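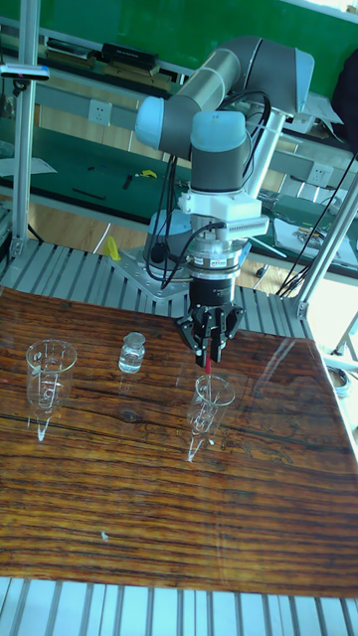
Tips for Teaching a Stirring Task by Hand

Set the glassware out first, then wake the arm. Leave a hand's width between pieces so the fingers can open without knocking anything over.

Mark each base position with a small dot of tape. If a flask gets bumped halfway through the session, put it back on its dot before the next run.

Clear glass on a shiny tabletop is hard to judge by eye, especially from a remote station. Drop the overhead lights a little, or lay a matte cloth under the work. Do the same for every run in the set.

Put the rod in the gripper yourself for the first few tries. Close the fingers slowly and tug once. A rod that slips will tilt as soon as it touches the side of the neck.

When guiding the arm by hand, hold it at the wrist and keep your fingers off the force sensor. Pushing there spoils the readings.

Come straight down over the neck, stop just above the rim, then go in. Stir in small circles. Pause at the top before moving away.

By remote control, turn the speed scale down. We run the Ketwood controller at 8 percent near glass and 100 percent only for empty moves.

Throw out bad runs the same day. Our Brinico folder grew to 2,970 recordings before anyone sorted it, and that took most of June.

Wipe the rod between runs and check the tip for chips. Tie back any cable that hangs near the wrist.

Water is fine for practice.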